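**Kitchen refit, Cuesta community house: progress to 2025-03-24**

Grant reference 3341

The bench and sink stage is finished. The old laminate came out in the first week of March and the new butcher-block top from Proswood went in four days later. We had allowed 2000 dollars for the timber and cutting, and the invoice came in 300 under that. The difference has gone to the plumber, who had to replace both shut-off valves before the new tap could be connected.

The sink is a stainless double basin set into the bench under the windows, with a gooseneck tap and a soap pump on the deck behind it. We kept the tan blinds. The cleaning things stay at the back of the bench for now – dish soap, wipes and sponges – until the cupboard below has its shelf.

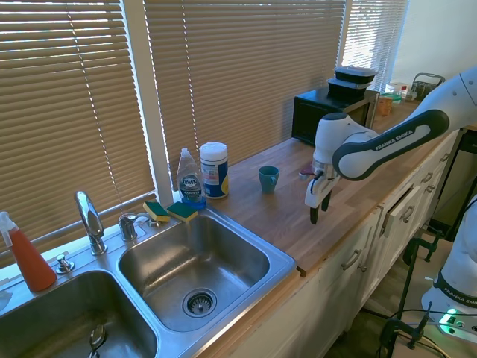 Comments from the house groups came in after the bench went into use. Sarkix, the Thursday lunch group's contact, was replaced on our list by the whole group, and their reply was that the double basin has made washing up quicker, but they would like a drying rack before the winter lunches start, and they asked whether the timber near the sink will be oiled again or left to the users. We have told them it will be oiled by us every 2 months for the first year, and a rack has been added to the list below.

Still to do:

- shelf in the under-sink cupboard
- drying rack
- second coat of sealant along the back edge
- Mono wall lights over the bench (on order, delivery now expected in April)

The lights are the only item behind schedule. The electrician can't book a day until they arrive, so the final inspection will move back as well. We don't expect this to change the total cost.

Receipts for the timber, plumbing and sealant are attached. The next report will cover the lights and the inspection, along with the balance of the grant.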